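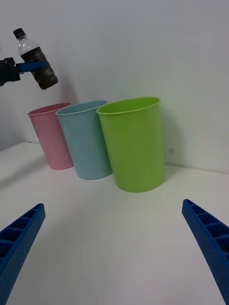 # About the Denley Center

The Denley Center for Family and Nationality Law is a nonprofit legal office that represents people whose right to live with their relatives depends on a decision by a public authority. Most of our clients come to us after a first refusal. Many are parents applying to bring a child, or adult children who support an older parent abroad.

## Our work

We provide advice and representation in three areas: family reunification, recognition of foreign birth and marriage records, and proof of nationality for people who have none on paper. Advice is free to any household that meets our income guidelines. Other clients pay a fixed fee, which is agreed in writing before work begins.

The Center does not handle criminal matters or employment visas. We refer those inquiries to other offices and will tell callers where to go.

Since opening, the Center has accepted 3608 cases. At present, 70 percent of new clients are women, and a large share of them entered on a permit tied to a spouse. Their files often raise questions about what happens to that permit after separation, and our Baneo Project was set up to take on those cases from first interview through appeal.

## Research and training

The Kan Library holds decisions, country reports and teaching materials on nationality law. It is open to students and practicing lawyers by appointment - visitors should write to the library desk in advance. Each December we offer a training course for interpreters and community advisers, with places for 80 participants.

## Our staff

**Yurani Cáceres**, Executive Director, leads the Center and supervises all appeals.

**Santeri Savolainen**, Senior Attorney, heads the family reunification team.

**Sumaiya Sivakumar**, Staff Attorney, directs the Baneo Project.

**Shuk-fan Wei** manages the Kan Library and the training program.

The Center is governed by a board of eight members, who serve without pay. Core funding is provided by the Prestach Foundation, which has no part in the selection of cases.

## Contacting us

New inquiries are accepted by telephone and by letter. Interpreters are arranged at no cost to the client. Please keep original documents at home and send copies only.

Page last reviewed 3/20/21.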